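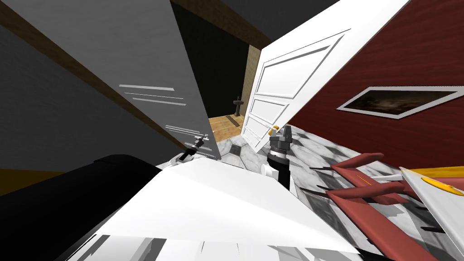 Cedis 场景中的一帧:双臂机器人与敞开的白色镶板门。

Cedis 开门仿真评测包(2 版)

分类:仿真与评测 > 移动操作 > 门类任务

开门这件事,人类三岁就会,机器人学到现在还常常拿额头去学。Cedis 是给做策略学习的团队用的一套室内仿真评测包,专门考一件事:机器人能不能走到门前、找到把手、把门弄开,再从门洞里过去,而且不把门框当成路标一起带走。

包里有 21 个室内布局,共 242 个回合配置。布局之间换的是墙色、地面纹理、门的样式、开启方向和家具摆位。审美方面请多包涵,大理石纹地面配深红墙面不是为了好看,是为了让只认得实验室白墙的视觉编码器早点露馅。

评测方法

每个回合分四段打分:接近、抓握、开启、通过。多数论文只报最后的成功率,我们觉得可惜,因为失败也分体面的和不体面的。第二段抓空和第四段卡在门洞里,拿的都是零分,修起来却是两回事。分段得分连同关节轨迹、接触力和双腕视角一起写进日志,方便您在组会上指着某一步叹气。

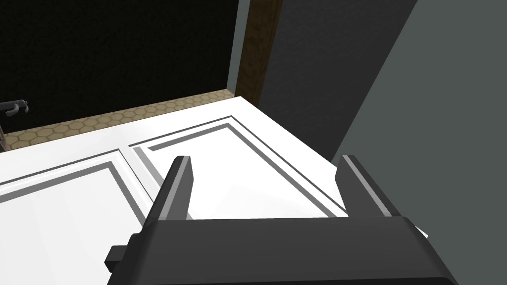

夹爪张开,指尖靠近白色镶板面。

我们自己的结果

基线策略 Haruna 由 Chibuzor Okeke 训练,用的是头部视角加腕部视角。去掉腕部视角以后,掉分主要在抓握段,接近段几乎没动。换句话说,机器人照样走得过去,只是到了跟前不太清楚自己来干什么,这一点倒很像人。

另一个发现不太光彩:第一版里门铰链的阻尼设得太低,Haruna 学会了用前臂把门蹭开,分数很漂亮。第 2 版重新标定了阻尼,并规定没有有效抓握的开启不计分。漂亮的分数也就跟着没了。旧版成绩请勿与新版并列,审稿人会看出来的。

交付内容

场景文件与碰撞网格;Haruna 的权重和训练配置;分段评分脚本;每个布局 15 条遥操作示范。示范由 Gata 采集接口录制,可以直接回放,也可以导出为常见的轨迹格式。

运行要求

需要 Ploston 物理后端和一块独立显卡。没有显卡也能跑,请备好茶。无界面模式下支持并行,渲染可以单独关闭,只留状态观测。

授权

高校和非营利机构免费,商用按席位收费,报价请来信。来信请注明机器人型号,我们目前只适配了双臂轮式平台,人形的还在排队。

最近更新:2018年10月14日

标签:开门任务 双臂操作 腕部视角 仿真评测

读者评论

铰链受害者:旧版那个蹭门策略我们也学到了,当时还以为是涌现行为,差点写进摘要。

mufan_lab:推拉门有计划吗?我们楼里全是推拉门,平开门的成绩拿回来没人信。

Cedis 维护组 回复 mufan_lab:在做,滑轨的摩擦模型还没调好,现在的门一碰就飞出去。

老周:分段评分脚本很好用。文档里“通过”段的阈值单位写错了,应该是米不是厘米,按厘米算我们的机器人全员落榜。

小满:回放示范的时候左右腕视角的命名是反的,是我装错了还是大家都这样?

老周 回复 小满:都这样。配置文件里换一下就行。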